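생활 공간 관리 실습 6주차 강의 노트
물자국, 유리, 그리고 우리의 자존심

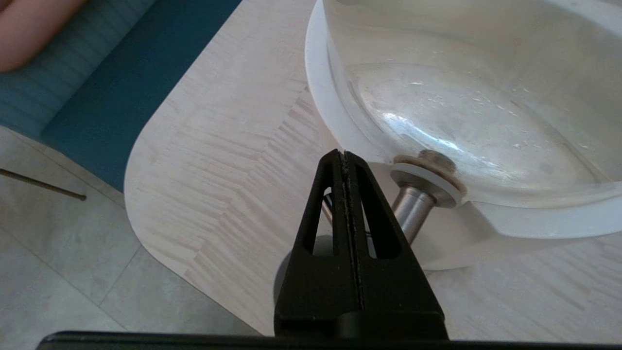
지난주에 나무 도마로 꽤 고생들 하셨으니 이번 주는 유리로 넘어갑니다. 유리는 정직한 재료라서 어제 대충 닦은 사람이 누구인지 오늘 다 알려 줍니다. 준비물은 극세사 천 2장, 식초, 미지근한 물, 그리고 약간의 인내심입니다. 인내심은 학과에서 지급하지 않습니다.

1. 얼룩의 정체부터

투명한 유리 그릇 안쪽에 흰 점이 흩어져 있을 때 학생들이 가장 먼저 하는 일은 세제를 더 짜는 것입니다. 두 번째로 하는 일은 세제를 더 많이 짜는 것이고요. 흰 점에는 크게 세 부류가 있습니다.

가. 물자국. 물이 마르면서 칼슘이나 마그네슘 같은 무기질이 남은 것. 산에 녹습니다.
나. 세제 잔여물. 덜 헹군 것. 따뜻한 물이면 대부분 해결됩니다.
다. 부식. 유리 표면 자체가 상한 것. 식기세척기를 오래 쓴 유리에서 흔하고, 되돌릴 방법은 없습니다. 애도하고 넘어갑니다.

겉모습만 보고 셋을 가르기는 어렵습니다. 구석 한 군데에 식초를 묻혀 잠시 두었다가 닦고, 마른 다음에 봅니다. 점이 사라졌으면 가, 그대로면 나를 의심해 따뜻한 물과 주방 세제로 다시 씻고, 그래도 남으면 다입니다. 젖은 유리는 누구의 것이든 깨끗해 보입니다. 판정은 반드시 말린 뒤에 하세요. 작년 보고서의 절반이 여기서 무너졌습니다.

2. 빛을 어디에 둘 것인가

곡면 유리의 고약한 점은 반사입니다. 볼 안쪽에 밝은 반사광이 번들거리고 가운데로 빛의 띠가 지나가면, 그 띠에 묻힌 얼룩은 보이지 않습니다. 그릇을 한 자리에 놓고 "다 닦았습니다"라고 말하는 것은 눈을 감고 운전면허를 따는 것과 비슷합니다. 움직일 수 있는 그릇이면 그릇을 돌리고, 움직일 수 없으면 사람이 돌아갑니다. 조명은 옆에서 낮게 비추는 편이 낫습니다. 천장등만 켜 놓고 검사하는 조는 감점합니다.

무하스 조교(Mudassar Minhas, 본인이 줄여 부르라고 했습니다)가 손전등을 나눠 드릴 텐데, 돌려받을 때는 배터리까지 돌려받습니다.

3. 유리만 있는 그릇은 드물다

실습에서 다룰 것은 접시처럼 단순한 물건만이 아닙니다. 큰 유리 볼 둘레에 넓은 흰색 테가 있고, 밑에는 베이지색 링과 납작한 흰 와셔, 그 아래로 반짝이는 크롬색 원통 기둥이 이어지는 식의 물건도 있습니다. 유리는 열심히 닦아 놓고 링 주변은 쳐다보지도 않은 보고서를 저는 해마다 읽습니다. 때는 유리의 넓은 면보다 부품이 만나는 틈을 좋아합니다. 조용하고, 습하고, 아무도 안 오니까요.

부위별 원칙은 다음과 같습니다.

유리: 식초 한 컵에 물 한 컵. 천에 적셔서 씁니다. 들이붓지 않습니다.
흰색 테와 받침: 중성 세제. 재질을 모르는 표면에 연마제를 쓰는 사람은 용감한 사람이고, 변상하는 사람이기도 합니다.
링과 와셔: 부드러운 칫솔. 고무인지 플라스틱인지 확인하기 전에는 용제를 대지 마세요. 억지로 빼지도 마세요. 빼는 것은 누구나 하는데 다시 끼우는 것은 늘 조교가 합니다.
반짝이는 금속 부위: 젖은 천으로 닦고 바로 마른 천. 지문은 여러분의 것이므로 여러분이 책임집니다. 식초가 묻었으면 오래 두지 말고 물로 헹궈 냅니다.

흰색 부분에 생긴 회색 기운도 조심해서 보세요. 굴곡이 있는 면에서는 그림자가 때처럼 보입니다. 손가락을 대고 빛의 방향을 바꿔 보면 금방 구별됩니다. 에케네(Ekene Omoregie) 학생이 지난 학기에 그림자를 14분 동안 문질렀는데, 본인 동의를 얻어 여기에 기록해 둡니다. 팔 힘은 훌륭했습니다.

4. 순서

(1) 마른 천으로 먼지를 걷어 냅니다.
(2) 1절의 식초 시험을 합니다. 결과를 노트에 적습니다.
(3) 위에서 아래로, 유리에서 받침 쪽으로 닦습니다.
(4) 틈새는 칫솔로. 물을 붓지 말고 솔만 적십니다.
(5) 새 천에 맑은 물을 적셔 두 번 닦아 냅니다.
(6) 완전히 말립니다. 입김을 불어 광내는 행위는 위생 실습에서 설명하기 곤란하니 삼갑니다.
(7) 빛의 방향을 바꿔 가며 검사합니다.

유리에 금이 보이면 그 자리에서 멈추고 조교를 부릅니다. 금 간 유리를 "살살" 닦겠다는 제안은 접수하지 않습니다. 식초와 염소계 표백제를 함께 쓰는 것도 절대 금지입니다. 유독한 염소 가스가 나옵니다. 이 항목에는 농담이 없습니다.

5. 과제

집에서 투명한 그릇 하나를 골라 위 순서대로 닦고, 판정(가, 나, 다)과 근거를 한 쪽으로 씁니다. 새 그릇을 사 와서 "완벽히 제거됨"이라고 쓰는 방법은 이미 나갓(Nighat Ghumman) 선생님 반에서 시도되었습니다. 가격표가 붙어 있었답니다.

제출 마감은 2025년 11월 5일, 485호 우편함. 문이 잠겨 있으면 626호로 오세요. 둘 다 잠겨 있으면 그날은 제가 유리를 닦고 있는 겁니다.

다음 주는 스테인리스 냄비의 무지개 얼룩입니다. 탄 냄비가 있는 분은 씻지 말고 가져오세요.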